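Minutes, two-arm cell upkeep meeting
Hatcombe workshop, Sep 24, 2019

I took the minutes again, so complaints about spelling come to me. We had a good turnout, and we started late on account of the coffee.

1. Last meeting's notes
Approved with one fix. The spare fingers came from Zou, and I had written Bromov. Bromov does our cables. Sorry, both!

2. Gear pickup
Most of the first hour went here. We're sticking with the blue gear as our check part for the cell, and we all liked that it shows up so well on the green cloth. The routine stays as it is: lay the gear flat, bring the right arm in with the jaws open, and stop before closing so whoever is on shift can look at the height of the lower finger. I asked for that stop to be written on the card by the bench (it's been word of mouth since I joined) and everybody agreed.
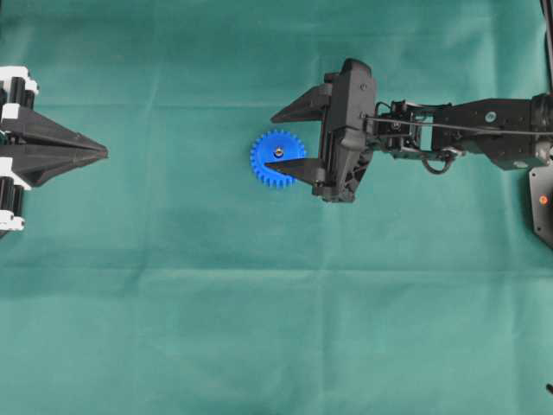 Do we have to redo the zero on both arms after changing one set of fingers?
Only the arm you changed, but run the tip-to-tip check with both before you sign the sheet.

3. Fingers and screws
We've got 23 spare fingers in the drawer, which ought to carry us well past December. There was a long back-and-forth over whether to swap them at a fixed cycle count or just go by eye. We settled on both - swap at 524 cycles, or sooner if a tip looks chewed. Wipe the flat faces with a dry cloth at the start of each shift, and please put the small driver back on its hook, I spent half of Monday hunting for it.

4. Tip-to-tip check
I went over this one since two of us hadn't done it before. Close the near gripper so its fingers come to a point, leave the other one open, and bring it down slowly until the tips are almost meeting. Then look from both sides. If they don't line up, back off and redo the zero. Don't bend anything to make it fit!

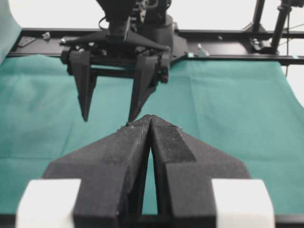

Near gripper closed, far gripper open above the cloth.

5. Cables
Bamano's quote for new cable clips is 158 dollars. Approved. I'll order them this week and fit them on the right arm first. Leave some slack at the wrist when you re-tie.

6. Anything else
The cloth gets pulled flat before each run, whoever's turn it is. Next meeting same room, and I'm bringing the coffee.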